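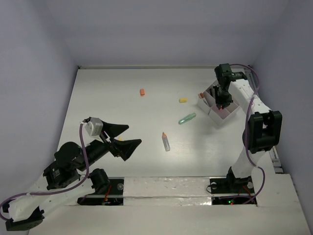
Is there any real difference between "low-glare" wall paint and ordinary flat paint, or am I paying for a word on the can? I'm painting the nook where I do my paperwork, which has a wall behind the desk and one on each side. The store in Putbridge wants 14 dollars more per gallon for the low-glare version and the clerk couldn't tell me what was different about it. The color I want is close to the plain gray-lavender on those three walls, and my desk is white too, so I look at the bright patch on that tabletop and wonder if the walls have anything to do with it at all. My own desk has a shiny spot like that near where I put my papers, and by four in the afternoon I've got a headache. My brother-in-law swears the right paint fixed his. He also swears by magnetic bracelets.

Things I've already tried: moving the lamp (helped a little), a dimmer bulb (couldn't read), and a desk pad, which curled up at the corners. The ceiling light is a single flush fixture and I'm renting, so I can't rewire anything. The landlord is fine with paint as long as it goes back to white when I leave.

I'd like to hear from someone who has bought the expensive stuff and would admit it if it did nothing.

Posted by Shivam Kanaujia, October 14, 2021

Anju Pal
I bought it. I did a home office with the premium low-glare paint two years ago and then ran out, so the last wall got the regular flat from the same brand, same color, tinted at the same counter. I can't tell which wall is which unless I go look at the corner where I stopped. Maybe with a meter you could. With eyes, no.

Your shiny spot is a desk problem anyway. A slick white surface throws back whatever light is overhead, and it will do that with purple walls or black ones. Try this before you spend anything: sit in your usual chair, lay a small mirror on the spot, and see what's in it. If it's the ceiling fixture, you've found your culprit. Slide the desk or the chair until the light isn't in the mirror from where you sit. In a tight nook you may only get a few inches, but a few inches might do it.

If you can't move anything, get a felt or linen-type desk mat. The heavy ones lie flat. I'd skip anything that arrives rolled in a tube, as you've found out.

One thing about flat paint — it scuffs. Beside a desk you will hit it with your elbow and the chair back, and scrubbing leaves a shiny patch, so you'd be making glare with a sponge. I'd go with matte if the brand sells it as a separate finish. Ask for the actual sheen number on the data sheet. If they won't give you one, keep your 14 dollars.

tovport_dad
just use eggshell everybody uses eggshell

Mittal
Mostly agree with Anju Pal, except I wouldn't write off the walls completely. A pale wall close to you on both sides does bounce light onto the desk. That's color and brightness, though, and the sheen barely comes into it. Going a couple of shades darker on the side walls did more for me than any special can, and yes, I could be fooling myself. It was December when I painted and the days were short anyway.

Buy a sample pot, paint two big sheets of cardboard, and lean them up for a week. If you don't notice anything by then, I'd leave the walls alone and buy the mat. Going back to white over a mid gray took me 2 coats plus primer, and you'll be the one doing it on moving day.

Shivam Kanaujia
Did the mirror thing. It's the ceiling light, dead center. Moved the chair over as far as the wall lets me and the spot is smaller, though I wouldn't call it gone. Will try the cardboard before I believe anything about the side walls. Not using eggshell.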